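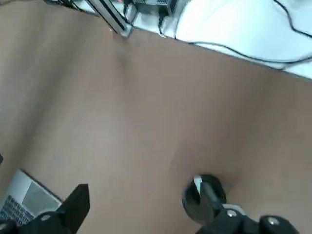

Trutoner T3 Bench Arm
Tabletop manipulator for light household and shop-floor work

Overview | Task ratings | Specifications | Ordering

The T3 is a single-arm tabletop manipulator with a two-finger gripper and a wrist camera. It is sold by Bralelbridge to labs, repair shops and small assembly lines that want to find out which of their chores can be handed to a machine today. The short answer is some of them, under supervision, on a clear surface. The ratings below are meant to be read before the price.

What it will do

The arm picks rigid objects from a flat table and places them in a bin, tray or fixture. It wipes a marked area with a pad held in the gripper. It opens and closes hinged lids that need little force. It repeats any of these until it is stopped or runs out of parts.

What it will not do

Laundry is outside the rated scope. The arm can grasp a towel by one edge and drag it, but a folded stack is not a result we will quote for. The same applies to loose cable, plastic bags, wet dishes and anything that must be held with one hand and worked with the other. Glassware is possible with soft pads and is not covered by the warranty.

Task ratings

Rated: unattended within a guarded cell.
Supervised: an operator stays within reach of the stop button.
Not rated: no claim is made.

Sorting rigid parts by size: Rated
Loading a tray fixture: Rated
Wiping a flat bench: Supervised
Clearing mixed items from a desk: Supervised
Closing hinged boxes: Supervised
Coiling cable: Not rated
Folding cloth: Not rated
Washing up: Not rated

Ratings were assigned by Godfrey Waweru in the Emton test room. Each task was attempted 500 times with the standard fingers and no changes to the software between attempts. Desk clearing missed the Rated grade mainly on thin items lying flat, such as cards and single sheets of paper. A suction attachment is in development. It has no release date.

Specifications

Payload at wrist: 3 kg
Arm weight, without base: 13 kg
Gripper: two-finger, electric, replaceable pads
Camera: color, wrist-mounted
Control: Ethernet, from customer's computer
Mounting: clamp or bolt-down plate

Site requirements

A matte work surface is recommended. Polished steel and clear acrylic cause false grasps. Keep the computer and any loose leads outside the programmed work area, and check the path at reduced speed after anything on the bench is moved. Finger pads are wear items and should be inspected every Wednesday or at another fixed weekly time.

Ordering

Part T3-41 includes the arm, gripper, camera, clamp base and one spare pad set. The bolt-down plate is ordered separately. Units for the Mohamedi distribution area ship with a local power cord.

For a task not on the list, send a short video of a person doing it and the dimensions of the objects to Obadia Makori, applications desk. Replies state a rating or decline to give one. Next batch ships in August.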